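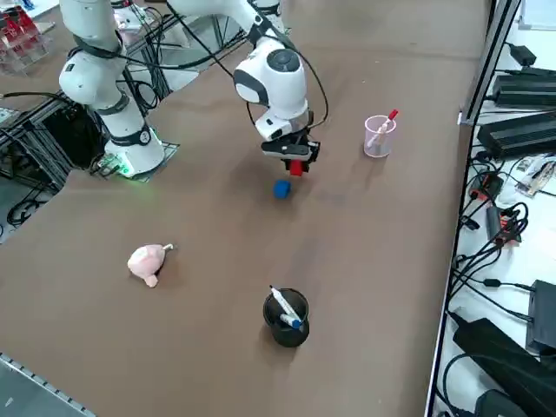 Posted by Hanna Pawlak | Nov 10, 2025 | Visits

I have wanted to get inside the Tetivar lab ever since Kacper Krawczyk told me, over a very long lunch back in October, that they were letting small shops bring their own questions and try grippers on the real arms. So when a place came up on the open day I said yes before I had even looked at the train times (two changes, as I found out later, and a long wait at the second one with nothing open but a flower stand).

There were 28 of us signed up, which sounds like a crowd, but they split us into little groups and my group was lovely. We had a packaging man, two teachers, a woman who repairs sewing machines, and me with my notebook and far too many pens. Coffee first, then a short talk about safety, then straight to the tables, and I was so glad they didn't keep us in chairs all morning!

The question I brought was a simple one. We handle small, light, awkward things in our shop, 400 orders in a good week, and I wanted to know whether plain two-finger grippers are enough or whether I should be saving up for something fancier. Kacper's answer was to start with toy blocks. A block is kind to you, he said, it has flat sides and it doesn't care how you hold it. After that come markers and cups, and after those the soft toys, where most of the arguments start.

We spent the better part of an hour on blocks alone, and I could happily have stayed for another. What I liked most was watching the view from the wrist camera. From across the table you think you know where the fingers are, and then you look from up close and see how little room there is on either side. The gap that looked generous to me from my stool was nothing of the kind. 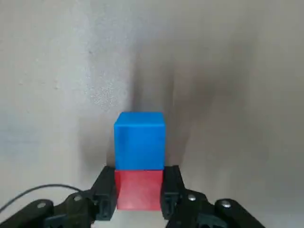
Blue on red, with the fingers holding the bottom block.

They had two sets of fingers to compare, the Hekent and the Ferken. I liked the Hekent for blocks and anything else with a flat side. The Ferken was gentler on a paper cup one of the teachers had saved from her coffee, though it was slower to close, and the packaging man did not have the patience for it. I took both data sheets home and have them pinned over my desk with my own scribbles in the margins.

I also had a turn at guiding an arm myself, and I'm afraid I was dreadful. My hands wanted to go fast and the arm wanted me to slow down, and I overshot the same little block again and again while the sewing machine lady called out directions – very kindly, I should say. She went next and picked it up on her first try. All those years of threading needles, I suppose. 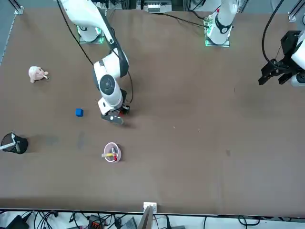
If you want to go

The next open day is in the Villanueva building again, up the ramp and past the bike racks. A place costs 70 dollars with lunch included, and the soup was very good. Bring a few small items from your own work in a bag, as I wish I had done, and ask for a turn with the wrist camera view early on, before the line gets long. Wear shoes you can stand in. I'm going back with a box of our worst-shaped parcels, and Kacper has already promised me a table by the window.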